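**Zwischenbericht Juli, Teilprojekt Planung (Sollmont)**

Die Regalumgebung läuft jetzt vollständig in der Simulation. Frau Yurt hat die Kollisionsprüfung für beide Arme neu geschrieben, die Planung braucht im Mittel rund 300 ms.

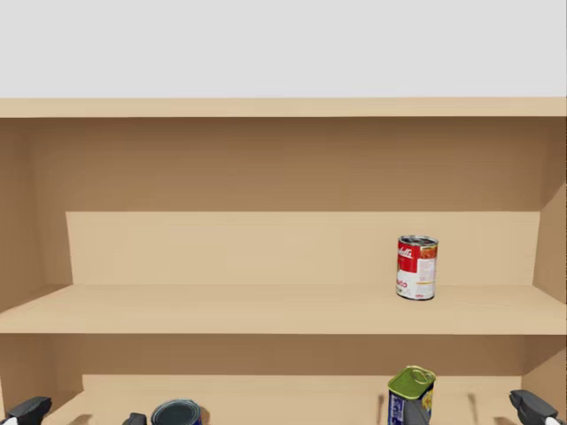 Von 637 simulierten Läufen sind 15 wegen Zeitüberschreitung abgebrochen. Die Ursache liegt nach unserer Kenntnis im Planer und nicht in der Lageschätzung. Diese wird von Frau Baranauskienė betreut und bekommt zurzeit Testfälle mit schräg stehenden Schachteln.

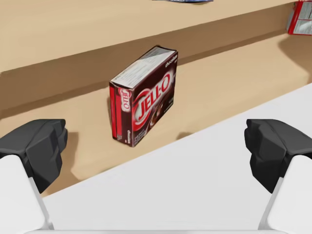 Offen bleibt die Schnittstelle zu Flokden. Wir bitten dafür um Verlängerung von 2 Wochen.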